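Duddale Shop & Stockroom Supply
Home > Floor work > Kneeling mats > Draka folding kneeling mat

Draka Folding Kneeling Mat

In stock. Sold singly or in packs of 10.
Usually leaves our warehouse the next working day if ordered before 2 p.m.

Color: charcoal (green to order)

Overview

The Draka is a closed-cell foam mat for people who fill bottom shelves, price low stock, clean base panels or do any other job that puts their knees on a hard floor. It opens out to 1000 mm long, enough to work along a standard bay of shelving without getting up to move the mat, and folds into 4 panels so it fits in the tray of a stock cart or hangs from a hook by its webbing loop.

It replaces the one-piece Draka mat that we sold for several years. The foam is the same grade. The changes are the fold lines, which are now pressed into the foam and no longer stitched, and the cover on the underside, which has a finer rib than before. Customers who had the older mat told us that grit packed into the wide ribs and was hard to get out. The finer rib brushes clean.

Who it suits

Most of our orders for this mat come from small and mid-size stores: stationers, hardware stores, pharmacies, pet shops. These places tend to have tile or sealed concrete floors and a lot of small goods on low pegs and base shelves. Warehouses buy it too, mainly for labeling the lowest level of racking.

If the work is outdoors, or on gravel, look at the Narneo molded pad. It has a stiffer base and does not fold. For people who wear knee pads already, the mat can be used on top of them, but the two together feel soft and some people find it hard to keep their balance when they lean forward. Try one before buying a pack.

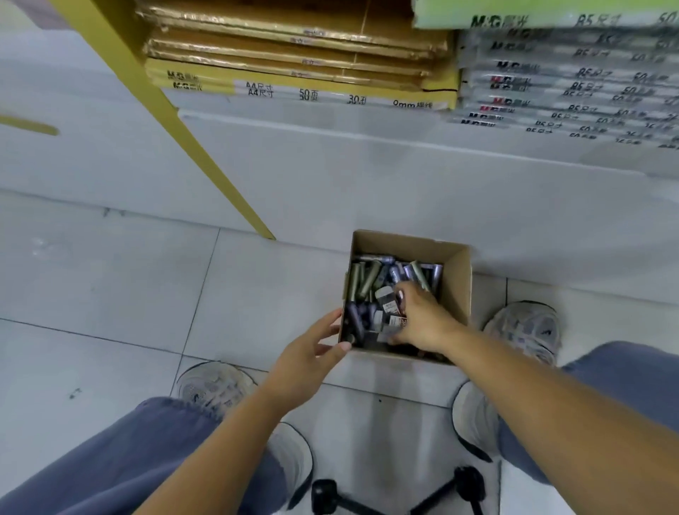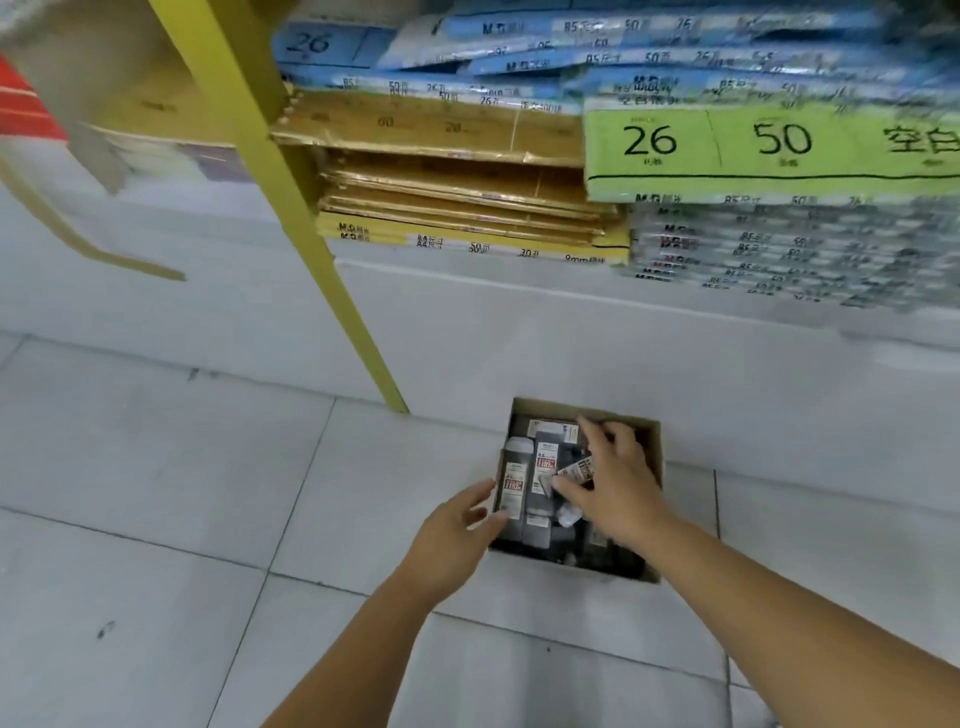
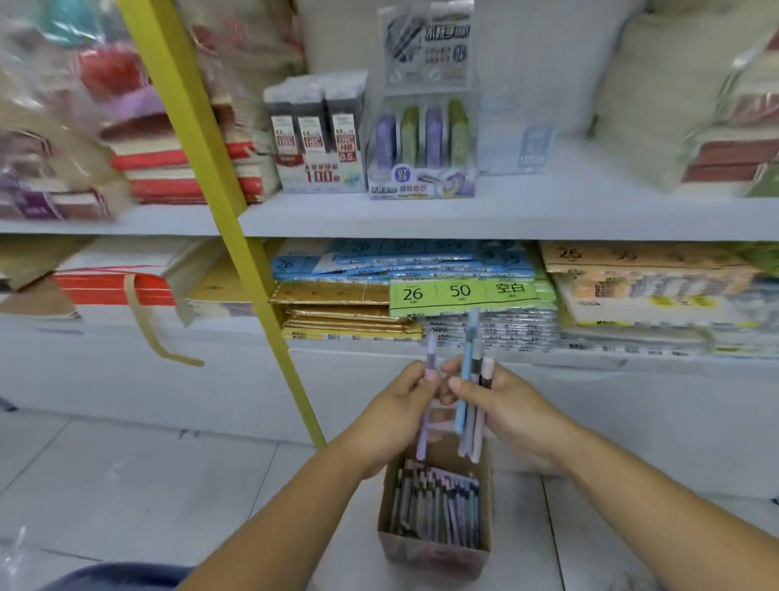
Working from open cartons on the floor in front of white shelving.

Specifications

Length, open: 1000 mm
Thickness: 10 mm
Panels: 4, joined
Weight: 687 g
Foam: closed-cell, medium firm
Upper face: smooth, lightly textured
Underside: fine-ribbed rubber
Carrying loop: woven webbing, black
Cleaning: wipe or hose, air dry
Made by: Cordeiro

The weight is for the mat on its own, without the hook. The thickness is measured flat, away from the folds. The foam is slightly thinner along the fold lines, so place your knees on the panels and not across a join.

What comes in the box

The single mat comes with one wall hook and two screws. The hook takes one mat. Packs of 10 come with two hooks and a sheet of blank name labels, which stick to the upper face near the loop. The labels hold up to wiping but will come off if the mat is scrubbed with a stiff brush.

Wall plugs are not included. For drywall, use a fixing that suits the wall.

Using the mat

Unfold the mat fully and lay it ribbed side down. On a new mat the panels will lift a little at the folds for the first few days. Leaving it open overnight with something flat on it, such as a full carton of copy paper, takes most of the spring out.

Sweep the floor first. The rubber underside grips well on clean tile, vinyl and sealed concrete. It grips less well on dust, and we do not recommend it on polished stone that has just been waxed.

The mat can be folded in half for extra padding when you are working in one spot. Folding it all the way makes a low seat, and plenty of people use it like that, but the foam is not meant to carry a person's whole weight on one edge and it will crease over time if it is used as a seat every day.

Do not leave it open in an aisle. It is thin enough to miss and thick enough to trip on. The green version is easier to see on dark floors, and some stores order it for that alone.

Care

Wash with warm water and dish soap. Rinse, shake, and hang it by the loop to dry. Disinfectant wipes are fine on both faces. Bleach will fade the charcoal color and, with repeated use, stiffen the rubber. Solvents, including adhesive remover, will mark the foam, so keep that in mind if you use the mat while scraping old shelf labels.

Store it folded or hanging. Keep it away from heaters and out of parked vans in summer. A mat that has been left in a hot vehicle may curl at the corners, and we have not found a reliable way to flatten one again.

With regular use in a store, expect a mat to last two to three years. The first thing to go is usually the ribbed face near the outer folds. Once the ribs are worn smooth, replace the mat.

Which size of pack?

For a single store with one or two people stocking at a time, two mats sold singly is enough. Packs of 10 make sense for chains and for stores that refit a whole floor at once. We do not split packs, and the pack price applies only to full packs in one color.

The green mats are made to order. Allow around four weeks, and longer in December, when the Cordeiro factory closes for part of the month.

Questions from customers

Will it mark a pale floor?
We have had no reports of marks from the charcoal mat on ceramic tile or vinyl. On unsealed stone, test a small area and leave it overnight.

Can I cut it?
Yes, with a sharp utility knife and a straightedge. Cut within a panel and stay clear of the folds. A cut edge is not sealed but closed-cell foam does not soak up water. Cut mats cannot be returned.

Is it any good for standing on?
For a few minutes, yes. For a register or packing bench you want a thicker mat with a beveled edge. See Standing mats in the menu.

Does the old hook fit the new mat?
It does. The loop is the same width.

Are spare loops available?
No. The loop is bonded between the foam and the rubber and cannot be replaced without lifting the underside.

Customer comments

"Bought two for the store in spring. One went missing within a week and came back from the break room. They do the job. The fold is much better than the old roll-up kind we had, which never lay flat." Radomir Stoyanova

"Good mat, a bit narrow for me. I would like a wider one even if it weighed more. Delivery was quick and the hook is solid." Loïc Lacroix

Reply from Duddale: Thank you both. We have passed the request for a wider version on to Cordeiro. There is no date for one yet.

Returns and warranty

Unused mats can be returned within 30 days in their packaging. Return postage is paid by the customer unless the mat is faulty. The warranty covers the bond between the foam and the rubber for one year from delivery. It does not cover wear to the ribs, heat damage or cuts.

To make a claim, send a picture of the fault and your order number to the service desk. We do not usually need the mat back.

Related products

Narneo molded kneeling pad
Duddale stock cart, two tray
Wall hook, single
Shelf label scraper with spare blades

Prices are shown without sales tax. Log in to see your account price.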